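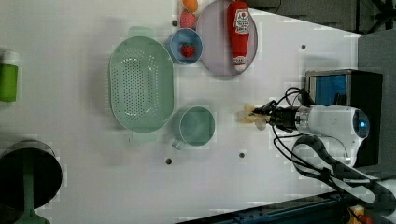
A pale green colander and mug on a white worktable, with a plate, a small blue bowl and toy fruit.

Tekau resets its kitchenware list for February

Wed 27 December – Tekau, the play kitchen supplier, will change the contents of its tableware and cookware set from February, the company said in a notice to stockists. The new list, numbered 2431, replaces one that has been in use for 4 years.

The main change is in sizing. Colanders, mugs and plates were until now ordered by separate codes, and stockists reported sets going out with a colander too wide for the storage tray. Under the new list all tableware ships under one code, and the tray has been made deeper to match.

Toy food is sold apart from the tableware. Strawberries and other fruit go in one bag, bottles in another. Nasrin Mahmoudi, product manager at Tekau, said the bags were split after schools asked to reorder fruit alone.

"Fruit goes missing first. Bottles hardly ever do," she said.

Pots stay on the list unchanged. Handles will be checked for fit before packing, a step previously left to the distributor, Rirby.

The first run is 2000 sets. Orders placed under the old codes will be filled from existing stock until it is gone – after that, Rirby will convert them to the new code at the same price. Stockists holding opened sets can request a replacement tray but not a full exchange. Return forms must reach Rirby within 9 working days of delivery.

A separate list for table linens is due later in the year.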